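Home | Shop | Questions | Delivery | Contact

Funska Candles: Frequently Asked Questions

How long does one candle burn?
The small candle burns 32 hours. Please do not burn it more than four hours at one time, the wax becomes too soft.

Why my candle has a hole in the middle?
This we call a tunnel. It comes when the first burning was too short. Put foil over the top, leave an opening in the center and burn it until the surface is flat again.

Which wax do you use?
Soy wax with a little beeswax. Before September we used only soy, but in the cold months it was cracking.

Do you have candles without perfume?
Yes, 2 of them: Nomberg (white) and Mnguni (dark yellow). The other ones all have perfume, also the ones which smell very little.

Can I send back the empty glass?
Yes. Wash it with warm water, pack it well and write your order number on the paper. You receive a discount for your next order.

When is the last day to order for the holidays?
Orders which we receive until 20 December 2020 will be sent before Christmas. After this day we can not promise.
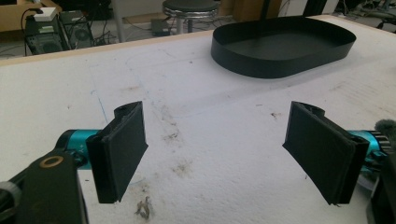 Where can I buy in person?
At the Flisto market hall, stand 601, on Saturday mornings. We take cards and cash.

Comments

Petra: The foil worked on the second try, thank you.

Joel M.: Will the fig one come back?

Nidia Henao: Hello Joel, yes, in spring. I am waiting for the glasses.

Joel M.: Great, I'll take two!

Contact: Nidia Henao | © 2020 Funska | Back to top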